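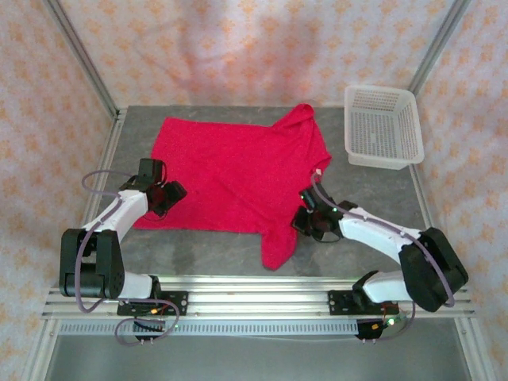
Both arms on a red T-shirt at the folding station, basket at the back right.

Erker folding station, after 7 months in our laundry room

We bought the Erker in February for the back room at Hirnska, where we wash and fold for small hotels, a couple of gyms and anybody who walks in with a bag. I run the folding side, and I've been asked so often how we like it that I figured I'd write it all down in one place, so get a cup of coffee, this may take a minute!

First, the basics. You get 2 arms on a rail along the front edge of the table, one for each side of the garment, and they work together the way your own hands would. Brondeson did the installation and stayed through the afternoon to show us the controls (very patient people, I must say, considering how many of us wanted a turn). We picked the gray marbled top, and I'm glad we did, as lint shows up on it and gets wiped off.

T-shirts are where it shines. It takes hold of the two sides, lays the shirt flat, brings in the sleeves and folds it up, and on a good shift we get 360 shirts through it. Towels are nearly as easy. Fuzzy knits are slower, because the grippers sometimes pick up a pinch too much and have to let go and try again, and if a collar lands all bunched up you may find yourself reaching for the pause button out of sheer habit. Let it be for a moment. It usually sorts itself out, and when it can't, it stops and waits for you. Fitted sheets we still do by hand, and I expect we always will.

Now, the part people really ask me about, which is the folks who used to stand there all day. We were two on folding and we are still two. What changed is the day itself. My shoulders used to ache by lunch, and they don't now. My coworker has moved over to mending and stain work, which she had wanted for years and never had the hours for, and our hotel customers have noticed. I won't pretend it was all sunshine, though. We used to talk across that table the whole shift, and now one of us is at the sewing machine and the other is feeding shirts and checking stacks, and I miss the chatter more than I thought I would. There was a worried month at the start, too, before the owners told us plainly that our hours were safe. If you're a boss reading this, please have that talk before the crate arrives.

Small complaints: the cables on the arms collect lint like you wouldn't believe, so keep a soft brush handy. The manual is thin on knits. And we looked at the Ejigu table as well, which cost less and had a nicer screen, but it wanted every shirt laid out perfectly square first, and at that point I might as well fold it myself.

Would I buy it again? Yes, for a shop with plenty of shirts and towels. If yours is mostly bedding, I'd hold on to your money for now.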